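Can two arms clear a desk yet?

Rastlow
Trying to work out whether desk tidying is realistic for a two-arm setup. The job is small: flat items off the tabletop and into a green tray, book left where it is. In simulation my policy finishes 74 runs out of 100. Most failures are the tiny black square by the book - the fingers close above it.
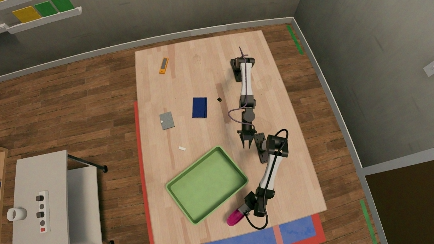
Hajnalka Dudás
Simulated success says little about thin parts. Contact friction is usually wrong by default. Measure yours, randomize it, then rerun. On hardware I lost 19 points, nearly all on items under 2 mm. Sliding a part to the table edge before grasping helped.

Memon
Chores no, fixed shop jobs yes. We load one fixture all day with a cheap arm.

Milwood
Try a suction cup?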